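Home Storage and Packing Helpers Wanted (Part-Time)

Skillham
Part-time, mornings
Start: May

Skillham sorts, packs and stores household goods for people who are moving, downsizing or clearing out a relative's home. We are hiring 2 part-time packing helpers for our Jakonton location.

Most of the work is done at a table. Goods come in mixed and you sort them by room, pack them in open bins, label the bins and enter them on the storage list. A typical household runs to 97 bins, and a large one can reach nearly 300. You will work in a pair on each household and stay with it until the last bin is on the shelf.
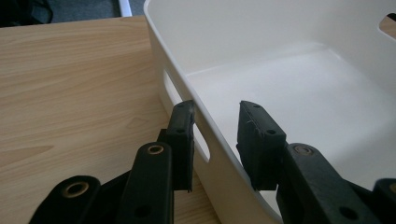 White plastic bin with handle cutouts, on a sorting table.

What you will do

Empty each bin fully and wipe it out before it is used again.
Keep kitchen items, linens, papers and toys in separate bins.
Pack heavy things first and keep everything below the rim so the bins can be stacked.
Keep small parts with the item they belong to, in a tied bag.
Write the label before you start the next bin.
Set aside anything broken or leaking and tell the shift lead.

What we are looking for

You should be able to lift 30 pounds and stand for most of a shift. Neat handwriting matters, as the labels are done by hand. You need to read and write everyday English. Past work in a stockroom, a laundry, a kitchen or a moving company is useful but not required. We train everyone for the first 11 shifts, with pay.

You will be handling other people's belongings, including letters and photographs. We ask for two references and run a background check at our cost.

Hours and pay

Shifts run from 8 a.m. to 1 p.m., four mornings a week. Pay is hourly and goes out every two weeks. Parking is free behind the building, and the Roltiron bus stops across the street. Work gloves and aprons are supplied. Please wear closed shoes.

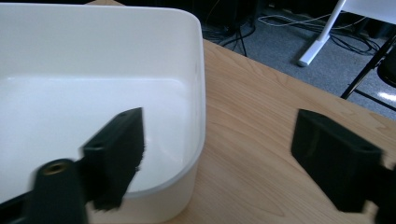

Dalia Liepiņa writes: I started with no packing experience at all. The lifting was fine after the first week. What took longer was learning to stop and label before reaching for the next thing. If you like putting things in order you will probably like this job, and the mornings go fast.

How to apply

Send a short letter and the names of your references to the Skillham office, or drop them off at the front desk before noon. Put "Packing helper" at the top and tell us which mornings you can work. A resume is welcome but you do not need one. Applicants we want to meet will be asked in for a one-hour paid trial at the table.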